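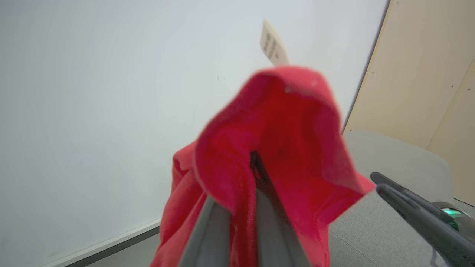

## Redside folding trial: are 4000 examples enough?

The Cukari bench at Redside has now logged 106 hours of garment handling for the Drirkard project, with red fabric like this getting most of the turns. The plan says 4000 examples and then we train. I have my doubts. One gripper pinching while the other waits its turn is a tidy demo, but 47 takes of the same top mostly teach a model about that top. Kurup's last set covered 11 garments, and it still got lost on anything with a lining. I'd like to see odd sizes and bad lighting in the April batch before anyone books more bench time.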